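Branlow opens its doors again: almshouse kitchens finished after seven months of work

For release: October

The almshouses at Branlow, which have given a home to older people of the parish since 1896, are full again this month after the biggest programme of repairs in their history. All the residents who moved out in the spring have now come back, and the last of them was carried over the threshold by her two grandsons, to a good deal of cheering from the neighbours.

The work took 7 months from start to finish and was carried out by Kinoshita, the building firm that also looked after the chapel roof a few years ago. It covered new wiring, proper insulation under the floors, a quieter heating system and, in every one of the homes, a brand new kitchen. The brick fronts, the tall chimneys and the much-loved row of blue doors have been left just as they were, apart from a lick of paint where it was badly wanted.

Chiharu Iwasaki, who chairs the Branlow Almshouse Charity, said: "I have been coming up this path with a cake tin under my arm for longer than I care to admit, and I don't think I have ever seen the place look so cheerful. Our residents were wonderfully patient with us. They put up with boxes and borrowed rooms and more than one change of date, and they kept telling us to take our time and do it properly. So we did, and I hope they feel it was worth the wait!"

The money came from a great many pockets. A public appeal drew gifts from 296 households in the town and the villages nearby, and a generous grant from Boltier, the local removals company, paid for the residents' furniture to be stored and brought home again free of charge. The rest came from the charity's own savings, put by over almost 68 years for just this sort of job.

Residents were asked early on what they would like to see changed, and the answers went well beyond what the charity had expected. There were requests for wider doorways, for a light switch that could be reached from the bed, for somewhere to sit and take off muddy shoes, and (from several homes at once) for a shelf deep enough to hold a Christmas pudding. The architect, Segundo Rengifo, spent several afternoons going from door to door with his notebook before he drew a single line.

"You learn much more over a pot of tea than you do from a survey," said Mr Rengifo. "One gentleman showed me how he gets from his armchair to the back door on a bad day, holding on to one thing and then another, and we planned his whole room around that walk. I am very fond of these buildings -- they were made with kindness in the first place, and it would have been a shame to spoil them." 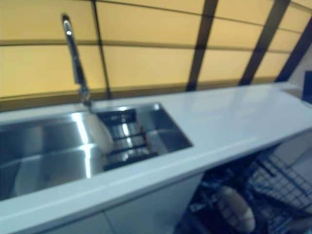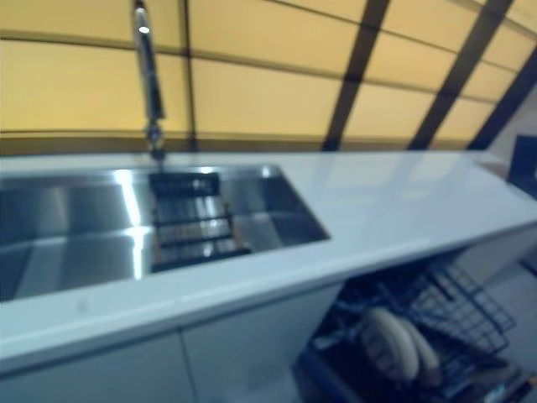

The kitchens were the part that residents talked about most, and they were drawn up with small suppers and visiting families both in mind. Szu-yu Pan, who designed them, brought samples to the common room so that everybody could have a say, and the discussion over cupboard handles ran on well past tea time. White worktops won the day with plenty of support, and so did a stainless steel sink divided in two, with a deep side and a smaller one next to it. Residents also had their pick of shelf heights, and those who wanted to keep an old dresser or a favourite table were able to do so.

The charity will hold an open afternoon later in October, from two o'clock until half past four, with tea in the common room and a display of old photographs put together by resident Toshio Ogura. Everyone is welcome and there is no need to book, although those hoping for a slice of Mrs Iwasaki's ginger cake may like to come early. Parking on the lane is limited, and visitors who can walk up from the market square are kindly asked to do so.

Enquiries about the open afternoon, or about applying for a home at Branlow in future, should be made to the almshouse office, which is open every weekday morning.

ENDS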